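Rulico Readers - FAQ

What is this?
A book club, sort of. One long novel, read slowly, by whoever signs up. We meet in the back of the Skenville library at 7 pm. Cookies sometimes.

What are we reading now?
Moby-Dick. Started in May. Before that Middlemarch, which took forever and which I'd do again tomorrow.

How much per week?
Roughly 114 pages. Less when the chapters get whale-heavy.

Do I have to finish?
No. Finn Albers has quit three books and still comes.

Which edition?
Any. Page numbers wont match, so go by chapter. Please no abridged ones, we tried that and spent half the night figuring out who had read what.

Audiobooks ok?
Yes. Counts as reading. Not reopening that one.

How do you pick the next book?
Everybody puts in a title, then we vote. Has to be over 500 pages. Over 1,000 needs a yes from at least eight people.

Can I join in the middle?
Sure. Read the first few chapters plus a summary, you'll catch up. Spoilers are fair game tho.

Do you do poetry?
Not so far. Ask Sunita Rathore, she keeps the suggestion list.

Is it worth it if I hated the book in school?

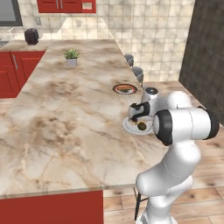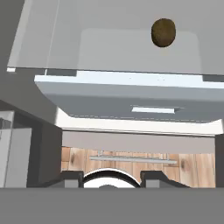
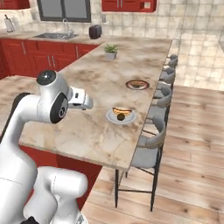 Ingeborg Meinecke writes: I hated it at sixteen and I'm on chapter 40 now, laughing out loud at the chowder part again. Skip the sermon if you must, but go back for it later.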